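Nandix Wrist Kit, reviewed after 21 days of collecting grasps

By Danish Minhas
2023-12-11
14 comments | 38 shares

We bought the Nandix wrist kit to gather picking examples for a bottle sorting model. It comes with a small camera, a mount, a pair of flat tapered finger pads and the recording software. I ran it at our Cedside workshop with Reiko Hamada, who did most of the labeling.

Setup took an afternoon. The mount went on without trouble. The calibration routine did not, and I had to run it four times before the saved poses matched the arm. The manual skips the step where you set the gripper's zero, so do that first.

Once it was running, the kit recorded well. Each grasp is saved as its own clip with joint positions and gripper width on the same clock. We set a target of 1000 grasps and finished with 270 rejected on top of that, mostly for bad starts where the operator began moving before the recording did. A start tone would fix this. There is a light on the housing, but you can't see it from the operator's seat.

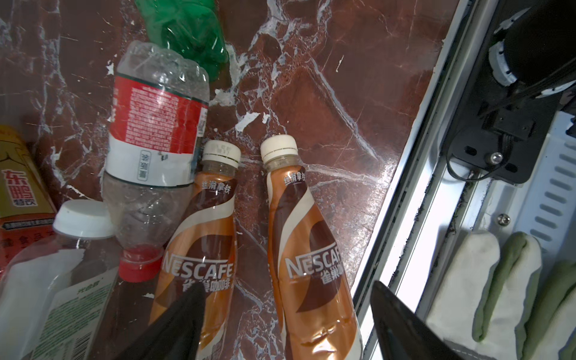 Clear plastic gave us the most work. Labeled bottles with a full sleeve were easy to mark in the clips, and Reiko got through them fast. Crushed ones and see-through ones on a shiny surface took her much longer, and she and I disagreed on the outline often enough that we wrote a rule for it. Having the view from the wrist helped, as both fingers stay in sight when you need to judge how close they are. I would still add a second, fixed camera. From the wrist alone you lose the bottles at the edges as the arm comes down.

The pads grip better than the ones we had from Patbridge. They pick up grit, though, and need wiping between sessions.

The software exports in batches of 100 clips and can't be told to do more. It also drops any notes typed during recording. Heriberto Cuevas at Nandix support answered my email the next day and told me the notes are a known fault.

I'd buy it again for a small team that already has an arm and somebody patient to do the labels. If you need two views from the start, look at something else.

Share this review | 14 comments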